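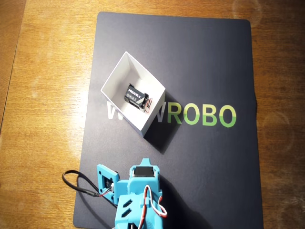
Seraina Bühler asked whether a lidless box is any use for storing batteries, given that dust gets in and the terminals stay exposed. For long storage she is right, and a closed container is the better choice. For sorting at the bench, an open box is quicker to load and check.

Packing trial, small parts, Jollport bench, 23rd April

The surface is wood, with a dark mat laid over it to protect the finish and keep the box from sliding. The box is white cardboard with a white floor, so dark items show up well against it. It sits at an angle to the mat. Orientation has no effect on packing, and we did not correct it.

Nine-volt cells need more care than round ones. Both terminals are on the same end, and a loose key or coin can bridge them. Cover the terminals with tape or a cap before the cell goes in with anything metal. Store it at room temperature and write the purchase month on the tape. Cells marked January are used first.

Shelf label for this box type: Wirow 77. The taller version is Wirow 78, with the same footprint. Both stack 5 high on the Travumwood shelf.
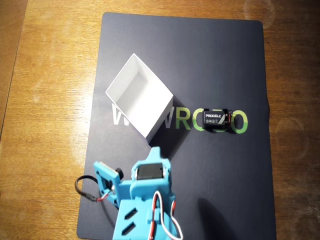 PROCELL 9-volt battery beside the open box, on the mat.

Corrections to the labels go to Rok Radulović.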